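Presmont to take foil and plastic packaging in one container from August

21 December 2022

Waste contractor Michiels has confirmed that it will collect aluminium foil, rigid plastic packaging and drinks cartons in a single container across the Presmont district from August. Paper and cardboard will stay in their own bin, and glass will still go to the bottle banks.

The change follows a trial on 2,104 households in the northern half of the district. Foil and plastics were put out together in a 110-litre container, emptied every second week. Until now residents have had to take foil to the recycling centre themselves, and most of it has gone out with general rubbish.

Michiels said the trial rounds produced a mixed load that could be separated on existing equipment with one alteration. The eddy current separator at the Girnus sorting plant, which throws non-ferrous metal clear of the belt, had been set up for drinks cans. Foil is thinner and has far less mass for its surface area, so it tends to travel a shorter distance and drop back into the plastics. The splitter plate was moved closer to the drum and the belt speed lowered. Cans are still recovered at the lower speed, although throughput on that line is down.

"The shape matters more than people expect," said Bent Hafþórsson, who manages process engineering at Girnus. "A tray that has kept its form behaves well enough. Foil that has been folded flat around something else is a different case, and a small loose scrap will go through the first screen and we never see it again."

The plant asks for loose foil to be scrunched into a ball before it goes in the container. Trays can be left as they are, with food scraped out. A quick rinse is enough. Lids made of card with a foil face should go in general waste, as the two layers can't be parted on the line.

Plastic bottles should be emptied and put in with their caps screwed on. Caps are usually made from a different polymer from the bottle, but they are separated in a float tank after shredding, and a loose cap is likely to be lost at the same screen as the foil scraps. Labels can be left on, including full-length sleeves. Clear cups, tubs and pots are accepted; black plastic is not, with the optical sorters at Girnus still unable to read it. 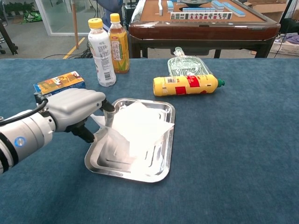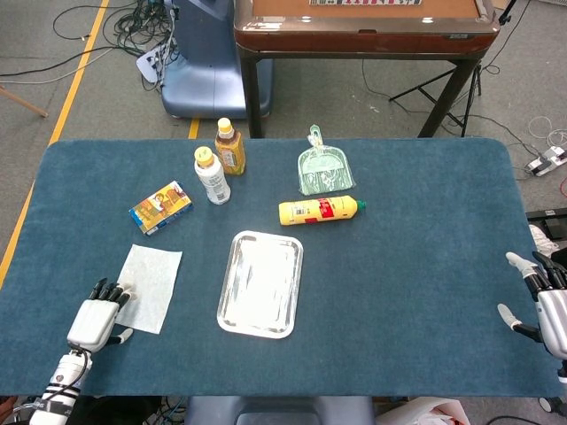 First picture: metal tray and clear plastic cup. Second picture: foil tray, two plastic bottles and a small cardboard box.

The optical sorters themselves are to be replaced in stages. Wovitix will supply five near-infrared units, the first of which is due to be fitted before the new rounds begin. Each unit scans the belt, identifies the polymer and fires a row of air jets to push the item into the right chute. The present machines do the same job but can't tell a single-layer tray from a laminated one, and laminated material now has to be taken out by hand at the end of the line.

Baled aluminium will be sold on for remelting. Thin foil oxidises more readily than can stock in the furnace and gives a lower yield, so the two will be baled separately -- a requirement of the buyer, according to Girnus. The plant has set aside bay space for 355 foil bales a year. It has not published an estimate of how many it will fill.

Collection days will not change for most addresses. Flats with shared bin stores will be given larger wheeled containers with a lockable lid, and managing agents have been asked to send in access details before the rounds are drawn up. Streets too narrow for the standard vehicle will go on using sacks.

The containers have a yellow lid and will be delivered to houses during the weeks before the first collection. A card fixed to the lid will list accepted items. Residents who already have one from the trial should keep it, and the trial rounds will run without a break until the full service starts. Aerosols, batteries and gas canisters remain excluded from all kerbside bins and can be handed in at the recycling centre.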